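Prerkico changes the work at its Samgate packing hall

Samgate, 27th June - The textile firm Prerkico has started to prepare its packing hall in Samgate for automation, and the first change can already be felt by the people who work there. For part of each shift, packers now do their usual tasks with a hand-held gripper, so that the machines planned for November can learn from their movements.

The company employs 691 people in Samgate and in its older building in Sollstead. According to a notice given to all staff, no job will be removed in the packing hall during the first two years. Two packing lines will get robot arms, and the workers from these lines will move to quality checks, repairs and returns. Each of them will receive 27 hours of paid training.

Opinions in the hall are mixed. Some packers say that the gripper is slow and makes the wrist tired, and they have asked for shorter turns with it. Others are glad that lifting and folding may soon take a smaller part of their day. Soft goods are known to be difficult for machines, because a cloth never lies the same way two times.

The workers' council wants the promise about jobs to be written into the contracts. It also asks who will decide the speed of the lines when people and robots share them - a question which the notice does not answer.

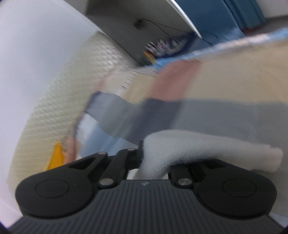

Hand-held gripper and a white, fleecy piece of fabric, with a taped cardboard box behind. Samgate site.

The next meeting between the council and the management will be held in Sollstead.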